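Flolham Two-Finger Gripper Kit for Home and Shared Workshops

Part no. 2984

The Flolham is a parallel gripper kit for people building their own robot arm on a bench, in a garage or in a shared shop. It comes as a flat pack with the motor already fitted to the housing. You add the fingers, the mounting plate and the cable. Assembly takes one evening with hex keys and a small screwdriver. No soldering is needed if you use the Lotetti control board. Other boards will need the adapter lead, sold separately as part no. 1859.

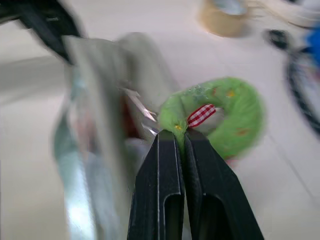 Finger choice matters more than motor power for most home builds. The standard fingers are angular plates that narrow toward the tip, so they can get hold of small items without pushing the things next to them out of the way. Soft goods are a good first test. A fuzzy green ring with a bit of gingham ribbon tied on it, held right at the tips, tells you more about your grip setting than a wood block will. Start with the force at the lowest step and go up one step at a time. If the item folds or slides, check that the two fingers are parallel before you add more force.

What is in the kit
Motor and housing, assembled
Pair of standard fingers, black
Mounting plate with 22 mm bolt spacing
Cable, 10 ft
Screws and two spare finger pins

Fitting to an arm
The plate bolts straight onto the Ayaaba wrist. For the Fundholm arm, turn the plate over and use the longer screws. Leave slack in the cable at every joint and move the arm by hand through its full range before you power it up. A cable that is tight at one end of travel will pull out of its plug sooner or later.

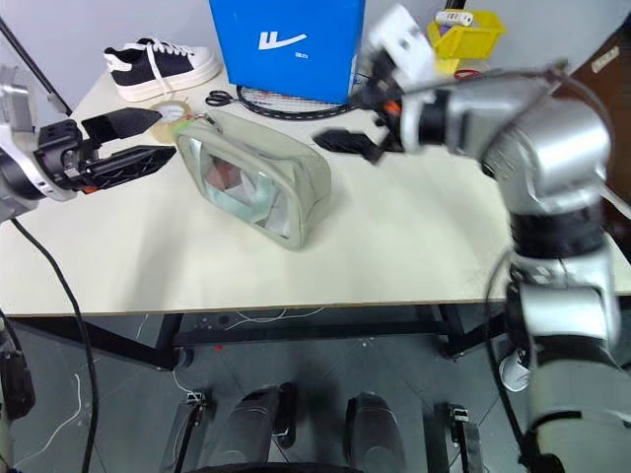
Two-arm builds need one kit per arm and a separate address for each gripper. Set the addresses on the bench before mounting, one gripper plugged in at a time. Both kits can share a power supply if it is rated for the pair.

Care
Wipe the fingers with a damp cloth. Do not oil the slides. Check the finger screws after the first 10 hours of use and again each time you change fingers.

Spare fingers are sold in pairs. Orders placed in April ship with the new mounting plate, which also fits older housings.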